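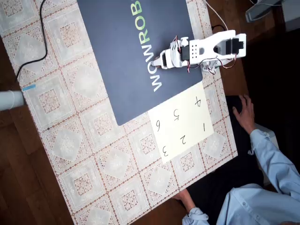
Preguntas frecuentes sobre la revista Risa

Buscar en Risa... Buscar

Última actualización: 14 jul 2025

¿Qué es Risa?

Risa es una revista digital de noticias sobre gente famosa: bodas, nacimientos, separaciones, estrenos y vacaciones. La redacción está en Prestholm y publicamos en español desde el primer día. Una parte del equipo no tiene el español como lengua materna, por eso agradecemos mucho cuando un lector nos escribe para señalar una falta.

¿De dónde vienen las noticias?

Las noticias vienen de tres lugares: los comunicados de los representantes, las publicaciones que hacen los propios famosos en sus cuentas y las entrevistas. También leemos a otros medios. Cuando una noticia fue publicada primero por otro medio, lo decimos en el primer párrafo y ponemos el enlace.

¿Publican rumores?

Sí, pero con una etiqueta visible que dice «Rumor». Para llevar esta etiqueta, el rumor debe tener como mínimo 2 fuentes que no se conozcan entre ellas. Si después de 30 días no hay confirmación, el artículo pasa al archivo y deja de aparecer en la portada.

¿Anuncian embarazos?

Solamente cuando la pareja lo ha anunciado, o su representante lo confirma por escrito. No publicamos comparaciones de fotografías de vientres ni opiniones de médicos que no han visto a la persona. En los comentarios pedimos la misma discreción. El año pasado tuvimos que cerrar los comentarios de varios artículos por este motivo, y lo volveremos a hacer si es necesario.

¿Y los hijos de los famosos?

Damos el nombre del niño si los padres lo han hecho público. No damos el nombre de la escuela ni el barrio donde vive la familia. Las caras de los menores se publican borrosas, también cuando otros medios las muestran sin cambios.

Quiero enviarles una información. ¿Cómo lo hago?

Con el formulario «Tengo una noticia», que se encuentra en el menú. Escriba lo que sabe, cómo lo sabe y si podemos llamarle. No pagamos por las informaciones. Recibimos unos 14 mensajes al día y no es posible contestar a todos, pero todos se leen.

Soy la persona de quien habla un artículo y hay un error.

Escríbanos usted o su representante y ponga la palabra «Rectificación» en el asunto. Contestamos en un plazo de 10 días, normalmente antes. La corrección se añade al final del texto con una nota, y el título se cambia si el error estaba en el título.

¿Qué es la encuesta Allari?

Allari es nuestro premio de los lectores a la pareja más simpática del año. Las candidaturas se abren en julio. Cada lector registrado tiene un solo voto y puede cambiarlo hasta el último día. No hay trofeo, solamente un diploma que enviamos a la pareja ganadora. Hasta ahora una pareja lo ha colgado en su cocina, según su propia cuenta.

¿Puedo votar por una pareja que ya se ha separado?

No. Si la separación se anuncia durante la votación, retiramos la candidatura y los lectores que votaron por ella pueden elegir otra vez.

¿Quién es el propietario de la revista?

La empresa Domínguez, que edita también una guía de televisión. Las dos redacciones trabajan separadas.

No recibo el boletín. ¿Qué puedo hacer?

Mire primero en la carpeta de correo no deseado. Si no está allí, entre en su cuenta, desactive el boletín y actívelo de nuevo. El boletín sale los viernes por la tarde.

¿Puedo copiar un artículo en mi blog?

Puede copiar el título y el primer párrafo, con enlace al original. Para las fotografías no podemos dar permiso, los derechos pertenecen a las agencias y hay que preguntar directamente a ellas.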